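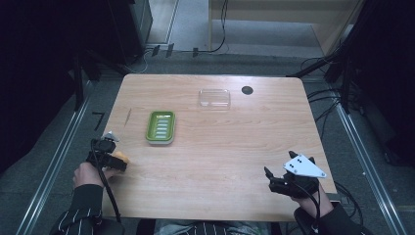

Figure 3. Tabletop session with the paired hand-held grippers. The left gripper holds the small yellow sponge-like object; the right one is open. The green soap dish and the clear plastic container are on the table.

4.2 What the Silby kit records, and what it leaves out

The Silby kit from Jatomer is sold as a complete way to collect two-handed manipulation data without a robot. The buyer gets a pair of hand-held grippers, the marker plates that mount on them, recording software, and a year of access to the Otska processing service. The sales material makes two claims that matter for this paper. The first is that an untrained person can produce usable demonstrations within an hour of opening the case. The second is that these demonstrations carry over to a robot arm "with no further work." We bought one kit at list price and tested both claims. Jatomer had no part in the design of the tests and did not see the results before submission.

We chose small household tasks because the kit's own materials lean on them. The sponge task is typical (Figure 3). The operator sits at the table, picks up the sponge with one gripper, and sets it in the soap dish. It is an easy task for a bare hand. With the grippers it is slower, and a soft object hides mistakes that a hard one would show. A poor grasp on a sponge still lifts it. We think this explains part of the high success rate in Jatomer's own demonstrations, which use soft items almost throughout.

Over the study we recorded 1,645 episodes. The Otska service accepted most of them and rejected 284, nearly always with the message "tracking incomplete" and nothing more. We went back through the rejected episodes by hand. Many showed a marker plate turned away from the tracking camera while the operator reached across the body, and these rejections were fair. Others looked sound to us, and we could find no reason for them. The service gives no score, no time stamp for the fault, and no way to appeal or reprocess. A lab that pays by the episode should ask about this before signing.

The accepted episodes worried us more. In a number of them the recorded gripper path jumped sideways for a few samples and then returned, which no human wrist could have done. The software smooths these jumps before export, so the user sees a clean curve unless the raw log is opened. The raw log is available, but the setting that keeps it is off by default and is mentioned once in the manual, in an appendix. We turned it on after the pilot and left it on.

On the first claim, our findings are mixed. New operators did learn the basic motion quickly, and none needed more than a short briefing. Usable data took longer. Early episodes were full of pauses, regrasps, and small collisions with the table, and a policy trained on them copied the pauses faithfully. Operators also complained about the cables. Each gripper is wired, and in two-handed work the cables pull on the wrists at the far end of the reach. The operators adapted by keeping their elbows in and working close to the body - a habit that narrows the range of motion in the data. The brochure calls the kit "unrestricted." We would not use that word.

The second claim did not hold in our hands. A policy trained only on exported episodes completed the sponge task on our arm often enough to look good in a short video, but failed when the dish was turned or moved toward the back of the table. Adding 425 episodes with the dish placed at varied angles helped a good deal. That is further work by any reading, and it cost us more time than the original collection.

For comparison we repeated part of the study with an older set of grippers from Rungrueang, which ships no processing service and leaves calibration to the user. Setup was tedious and the manual is thin. Even so, the paths we got were no worse than Silby's after smoothing, and every discarded episode was one we had discarded ourselves, for a reason we could write down.

We do not claim the Silby kit is a poor product. The grippers are well made, the jaws stayed aligned through the whole study, and for a group with no tracking experience the software removes a real burden. Our objection is to the gap between what is promised and what is documented. All results in Section 5 use the raw logs with our own filtering, and the episodes from the pilot, for which no raw logs exist, are left out.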